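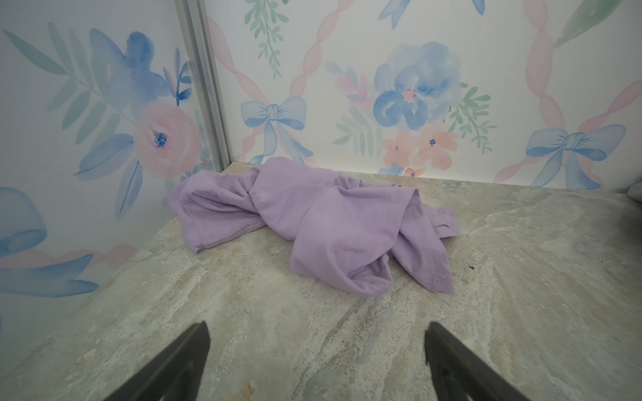 Pallside clothing swap returns in November with longer hours and a mending table

The Pallside clothing swap is coming back for another round this November, and if you have a bag of shirts at the back of the closet that you keep meaning to deal with, now would be a very good time to pull it out and have a look through it.

The swap will run from 10 a.m. to 4 p.m. in the big downstairs room at Koster Hall, which gives people two more hours than they had in the spring. Anyone who stood in that spring line (it went out the side door and past the bike racks for most of the morning) will be glad to hear it. Doors open for drop-offs at 9, and you can also leave clothes at the hall's front desk on any weekday evening before the event.

The rules haven't changed much. Bring up to 23 pieces of clean clothing, get a paper ticket for each one, and trade the tickets for whatever you like. Coats and boots count for two. If you come with nothing at all you still get five tickets at the door, no questions asked, and children's clothes up to size 6 don't need a ticket.

Comfort Bonsu has been running the swap from the start, when it was three folding tables and a borrowed rack in the hallway outside her apartment. Last spring, 961 pieces came in over the course of the day, and by closing time all but two racks of them had gone home with somebody new.

"I had grandmothers in there, I had high school kids looking for something to wear to a dance, I had a man who came in to get out of the rain and left with a suit," Bonsu said. "It fit him, too. The pants were maybe a little short."

She would like to see more everyday clothes this time. Party dresses and blazers arrive by the armful, she said, and the plain things are what people ask for: T-shirts in any color, sweatpants, school sweaters, pajamas, socks that still have their partner. A shirt that has gone soft from years of washing is perfectly welcome as long as it has been washed once more before it comes in. She would also be thrilled with maternity clothes, and with men's jeans in just about any size.

New this year is the mending table, which will be set up along the wall by the kitchen with two sewing machines, plenty of thread and a rather wonderful tin of buttons that Bonsu has been adding to since she was in college. You can bring one item from home for a small repair, such as a loose hem, a missing button or a split seam, or you can have something you've just picked out taken care of before you leave. Zippers are a bigger job and will be done only if the line is short, so please be patient with the people sewing, most of whom learned from their mothers and are doing this for a cup of coffee and a slice of cake.

About that cake: Vistetti, the bakery on the corner, is sending over trays of lemon and almond slices again, and the coffee will be on all day. There's no charge for either, though a jar will be out for anyone who wants to help pay for the hall.

Clothes that are left at the end will be sorted the same evening. Coats and warm sweaters go to the winter closet at Trovura House, and whatever is too worn to wear gets cut up for cleaning rags, so even the saddest old shirt has somewhere to go. Underwear, swimsuits and pillows can't be accepted, and neither can anything damp. Bonsu asked us to repeat the part about damp things.

Helpers are still needed, mostly for the early shift from 8 a.m. and for folding in the last hour. So far 17 people have put their names down, and Bonsu would love to have a few more, especially anyone tall enough to reach the top rail without a step stool. Teenagers can count the time toward their school service hours if they bring the form with them.

To sign up, stop by the desk at Koster Hall or leave a message at extension 2144 with your name and the hours you can do. Parking behind the hall is free all day, but the lot fills up early, and the bus stops right across the street. Bring your own bags, please, and a few spare hangers if you have them.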